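Report to Flurnell on the Lill student travel grant, second reporting period
Prepared by Justinas Kivi, program operations, Clendemik
May 10, 2018

## Status

The grant covers travel costs for secondary students on the Lill route, a five-day program of museum visits, river ecology and guided workshops. In this period, 141 students traveled in four departures. The target for the full grant year is 200. The remaining 59 places are assigned to two fall departures, both with signed school agreements.

One departure left a day late after the coach operator failed its pre-trip inspection. The replacement vehicle was charged at the contract rate. The first-day walking tour was dropped from that group's itinerary and the entry fees were credited.

## Itinerary changes

- Day 2 now starts at the river station at 9:15. The earlier start left no margin for the hotel breakfast service.
- Day 3 lunch moved from the market hall to the Rosura hostel dining room, which can seat a full group of 40 plus staff.
- Day 4 is split into two half-day workshops, engineering and printmaking. Groups swap at noon.

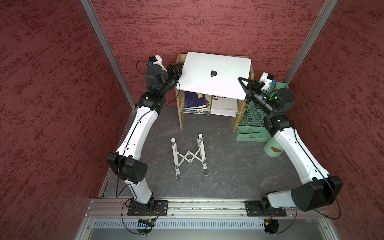
- Day 5 is unchanged except for the return transfer, now booked as a single coach in place of two minibuses.

## Staffing and safety

Each departure carried one tour leader and one assistant in addition to school staff. All 18 contracted leaders hold current first aid certificates. Two incident forms were filed, one for a sprained ankle and one for a lost passport. Both are closed. The passport case added an unplanned consular visit, and the leader's extra hours were paid from contingency.

## Budget

Lodging and coach costs are within their lines. Meals are over by $200, all of it from the Day 3 change on the first departure, when the market hall deposit could not be recovered. We request approval to cover this from the printed materials line, which is underspent.

## Next period

1. Confirm fall coach bookings and obtain inspection records before deposits are paid.
2. Send revised packing lists and medical forms to schools.
3. Renew the Rosura meal agreement at the current per-person rate.
4. Submit teacher survey results with the next report. Forms from the fourth departure are still outstanding.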